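Right, the lanyard situation. A few of you asked after my moan on Friday so I'm doing a proper thread, get a brew.

For anyone new here: I look after the front desk and the events cupboard at Giltgate, a smallish venue with a lot of conferences, a lot of visitors and a truly silly amount of cord to hang round people's necks.

We do visitor badges every day and delegate badges for the bigger bookings. Every one of them goes out on a lanyard and most of them come back. The ones that come back go in The Tub.

If you've never put your hand in a tub of used lanyards, imagine Christmas lights, except every strand has a metal clip on the end that wants to hook on to every other strand. I once lifted out one and got 17.

So in December, when it goes quiet, I decided to sort the lot. Tipped it all out on the big table, put the radio on, started pulling. Two mornings, start to finish, and one very sore thumb.

Final count was 490. Four hundred and ninety!! We can't even fit that many people in the building.

First lesson: don't pull. I know you want to. Find a clip, follow it back a little way, and lift the loops off it one at a time. If you yank, the braid tightens up and then you're picking at it with a fork (I did use a fork, it was quite good).

Second lesson: stop storing them in anything with sides. Tubs, drawers, carrier bags, all the same problem. They need to hang.

I tried coat hangers first. Lovely for a day, then somebody takes one from the middle and the whole lot slides off on to the floor. Cup hooks were better but only hold a few each before they start jumping off.

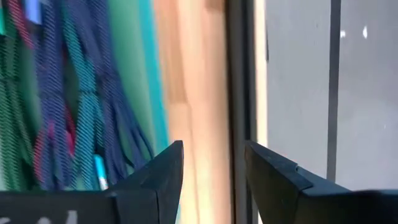 Colour is where I changed my mind the most. I started out very strict, every shade on its own, blues here, greens there, and it looked gorgeous for as long as it took one busy check-in to happen. Navy and plain blue are the same colour at seven in the morning, I don't care what anyone says.

What I do now is hang them by job. Visitors, delegates, crew, spares. If the crew lot has a bit of teal in with the navy, fine, it's still crew. Pinks are always first aiders and they get their own hook by the door, no mixing, no borrowing.

Cheap ones vs nice ones, as I got asked: the flat printed ribbon sort are easier to untangle but they curl up and go scratchy. The woven cord ones are much comfier and wash well, but they grab hold of each other like mad. I still prefer the woven.

Washing! Yes, you should. Pillowcase, knot the top, cool wash, no more than 32 in a go or you'll open it up and find one enormous plait. Clips off first if they come off. Hang to dry straight away, don't leave them sitting in the drum.

Our last big batch came from Brister and the clips have held up well. We had some before that where the little swivel bit snapped if you looked at it funny. I've kept those clips for keys.

Oh and the returns box. We used to have a basket by the exit, so of course people chucked them in and we were back to The Tub. Now there's a row of 11 pegs at hand height and people do hang them up, mostly. A few still get dropped on the desk in a ball.

Still to do: the wristbands. They're in a different tub. I opened the lid, had a look and put the lid back on.

If you've got a good way of storing wristbands, replies are open, please and thank you.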